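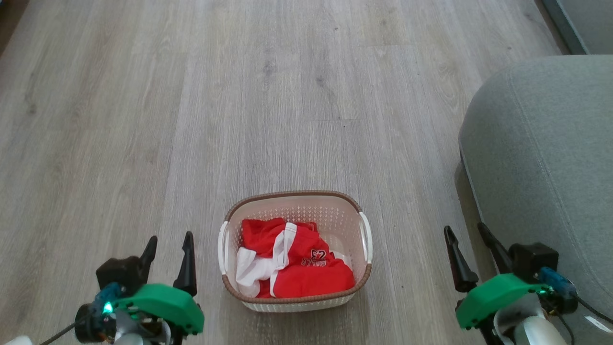
Laundry basket with red and white clothing on a wood-look floor.

Minel draft

Minel draft is a limited format for trading card games in which players build their decks during the event from packets assembled in advance by the organizer. It differs from the common booster draft in that part of each packet is dealt face up and remains visible to the whole table as it is passed. The format takes its name from the Minel, a regional card-gaming convention where it was first run as a side event. It is played mainly with older and out-of-print cards and has no connection to the tournament programs of any card publisher.

Overview

A full Minel draft uses 27 packets, each holding 16 cards. Every player opens three packets in the course of the event, so that a full set serves a table of nine. Smaller tables leave the remaining packets sealed. Players pick one card at a time and pass the rest, and each builds a deck from the cards picked, adding basic resource cards from a common supply. Matches are then played between members of the same table.

The cards stay the property of the organizer and are returned at the end of the event. Picks are therefore made for use in the deck alone, and the resale value of a card does not enter into the choice. Supporters of the format regard this as its main attraction. It also permits the inclusion of cards that few players would be willing to put at risk in an ordinary draft.

Origin

The first drafts of this kind were held at the Minel using duplicates from members' collections. Early packets were filled at random, and results were uneven. Some tables received almost no playable cards in one color, while others saw several copies of the same strong card in a single round. The organizers responded by sorting the pool by color and cost before filling the packets, a practice that remains in use.

Face-up cards were introduced later. Regular attendees had learned the contents of the pool over several events and were able to judge what had been taken from a packet before it reached them. Newcomers could not. Showing part of each packet was meant to reduce this gap, and the change was kept after a trial season. The number of visible cards was at first left to each table, which led to disputes, and it was then fixed for the whole event.
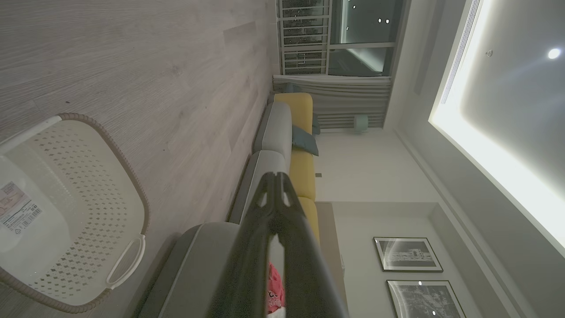
Solheim Card Games Club · Formats and Rules Section

The version of the rules followed at Solheim was written down after the club began hosting its own drafts in the winter months. It is the version most often cited by other groups, although several have changed the number of visible cards or the order of passing. Where this article describes the rules without further comment, the Solheim version is meant.

Card pool

The cards available for an event are known as the stock. The Solheim stock holds roughly 1195 cards, from which a new selection is made for each draft. No card appears more than once in the stock, apart from basic resource cards, which are kept separately and are not drafted.

Cards are chosen so that each color has a similar share of creatures, removal spells and support cards. Artifacts and other colorless cards are limited, as an excess of them tends to make every deck look alike. Multicolor cards are included in small numbers and are spread across all three rounds. Cards that refer to dexterity, ante or play outside the current match are excluded.

All cards are sleeved in identical opaque sleeves. Double-faced cards are permitted if the sleeves fully hide the reverse side. Foreign-language printings may be used, but an English text must be available at the table. Sleeves are replaced as a complete set, never singly, in order to avoid marked cards. A card whose surface is bent or clouded to the point that it can be identified through the sleeve is withdrawn until another copy is found.

Procedure

Players are seated at random. Each opens the first packet and lays out the visible cards in a row, holding the others as a hand. A pick may be taken from either group. The row and the hand are then passed together to the player on the left. When a visible card is taken, it is not replaced from the hand, and the row accordingly grows shorter as the round goes on. 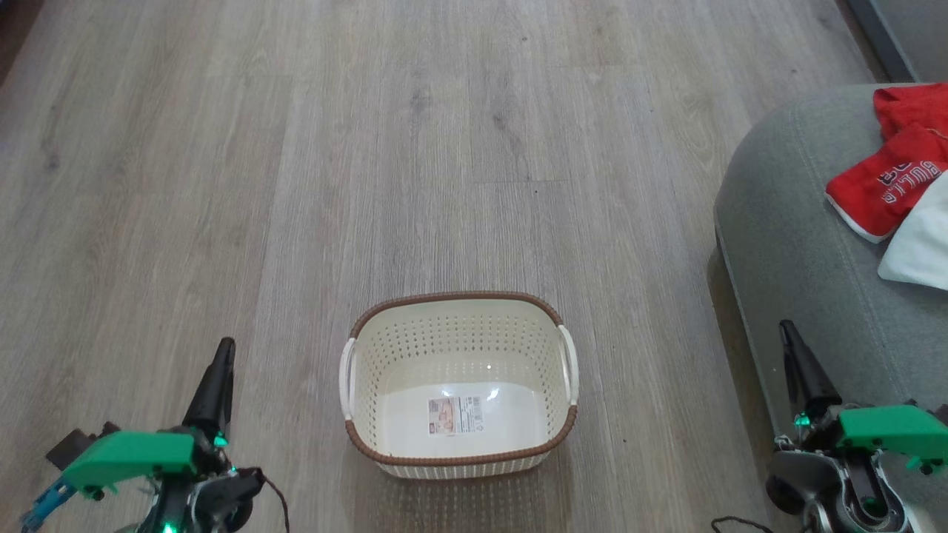
The second packet is passed to the right and the third to the left, as in a standard booster draft. Players may look at their own picks between rounds but not during them. Conversation about the visible cards is forbidden while packets are in motion. This rule is enforced more strictly than the equivalent rule in other formats, given that a remark about the row conveys reliable information to the entire table.

After the third round, players have a set period in which to build their decks. Unused picks form a sideboard and may be exchanged freely between games of a match. Trading with other players is not allowed. Pairings follow the seating order in the first match and the standings after that.

Strategy

The visible row makes it easier to read which colors are being taken by neighboring players. A strong card that returns late in the row usually signals that its color is open. Experienced drafters may use the same fact to mislead, leaving an attractive visible card and taking a better one from the hand. The practice has a cost, as the card left behind is likely to be used against the player who passed it.

Aggressive decks are considered somewhat stronger than in comparable formats. Control decks depend on removal spells, and removal spells in the row are seldom passed far. Decks of three or more colors are possible where the stock contains enough resource fixing, but are uncommon at Solheim. 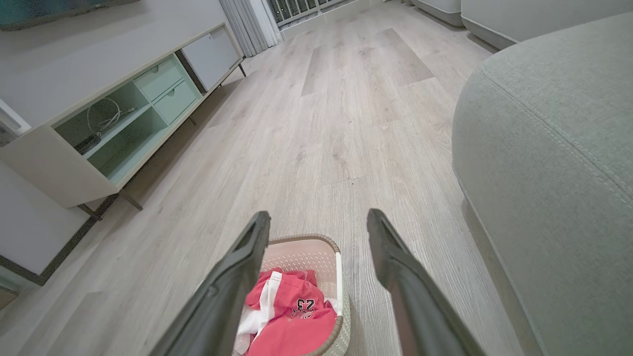 Variants

Braltden rules. In the form played at Braltden, the row is refilled from the hand after each pick, chosen by the player who is about to pass. The change gives players more control over what their neighbors see. Events take noticeably longer as a result.

Ciltness rules. The Ciltness version places the visible cards of all packets in the center of the table. They are not passed, and any player may take one in place of a pick from the hand. It is usually played by small groups.

Team draft. Two teams sit in alternating seats and share their picks after the last round. An odd number of players is not supported.

See also

Booster draft
Cube draft
Rochester draft
Sealed deck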